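**Ticket 231: Flurbeleuchtung Treppenhaus, Haus Gravberg**
Status: in Bearbeitung
Priorität: 4

Meldung vom Dienstag: Die Leuchtstoffröhren im langen Flur neben der Treppe flackern beim Einschalten. Danach gleichmäßiges Licht, aber hörbares Brummen, am stärksten im Bereich der Leuchte beim Lüftungsgitter. Sicherung löst nicht aus. Betroffen ist der gesamte Flurkreis, der Treppenaufgang mit den Holzpfosten hängt an einem eigenen Kreis und ist unauffällig. 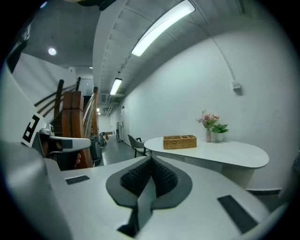

## Prüfschritte

1. Starter der vorderen Leuchte gegen Neuteil (Desmet) getauscht. Flackern unverändert.
2. Röhren vorne und Mitte gegeneinander getauscht. Fehler wandert nicht mit, Röhren damit in Ordnung.
3. Spannung am Abzweig gemessen: 231 V, stabil über 300 Sekunden.
4. Klemmen nachgezogen. Neutralleiterklemme war locker. Flackern seitdem nicht reproduzierbar, Brummen bleibt.

## Nebenbefund

Laut Meldung soll das Brummen auch am weißen Tisch mit der kleinen Blumenvase stören. Dort mit Tundik-Pegelmesser geprüft: kein Unterschied zwischen Flurlicht an und aus. Eine Maßnahme am Tischplatz entfällt.
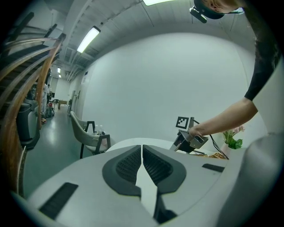 **Tisevis:** Brummen nach lockerem Neutralleiter kennen wir von älteren Vorschaltgeräten. Bitte Typenschild der mittleren Leuchte ablesen und hier eintragen. Falls konventionell, tauschen wir das Gerät komplett, Ersatz ist am Lager.

Typenschild wird beim nächsten Termin abgelesen. Ticket bleibt bis dahin offen.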